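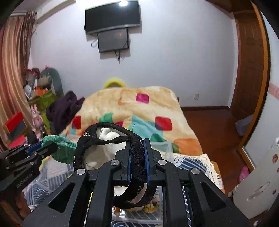 Stostorbridge extends textile pickup to all households

Residents of Stostorbridge will be able to leave out old clothes and bedding for pickup starting in January, after the town agreed to extend a trial that has been running on the east side since spring.

The trial covered 913 households between Brerkia Road and the river. Every four weeks, residents put worn or unwanted textiles next to their regular recycling, and a separate truck picked them up in the morning. The town says the trial kept enough cloth out of the trash to justify a second truck, and that one has now been ordered.

Under the new schedule, the town will be split into five zones. Each zone keeps the four-week cycle used in the trial. Households will get a roll of 15 clear bags in the mail before the first pickup, along with a card showing their zone and dates. More bags will be free at the library and at the town hall front desk.

Most fabric items can go in the bags, including shirts, pants, coats, underwear, socks, towels, sheets, curtains and thin blankets. Clothes do not need to be in good condition. Torn or stained items are accepted as long as they are clean and dry — wet cloth grows mold in the bag and can spoil a whole load. Shoes should be tied together in pairs.

The town will not take pillows, comforters, carpet, mattress pads or anything soaked in paint or oil. Those items still go to the transfer station on Zervas Avenue, where the usual fees apply.

Sorting will be handled by Tokard, the company that ran the trial. Clothes that can be worn again are sent to thrift stores in the county. The rest is cut up for wiping cloths or shredded for padding and insulation. Items that cannot be used in any of those ways are thrown out.

The old drop-off bins in the supermarket parking lot will stay in place through the winter. The town plans to remove them once all five zones are running. Complaints about bags left beside the full bins were one of the reasons for starting the trial.

Pickup will be paid for out of the existing recycling budget for the first year, with no change to household bills. The town has not said what will happen after that.

Apartment buildings with shared dumpsters will be handled separately. Building managers can ask for a rolling cart instead of bags, and tenants should check with their manager before putting anything out. Bags should be at the curb by 7 a.m. on pickup day.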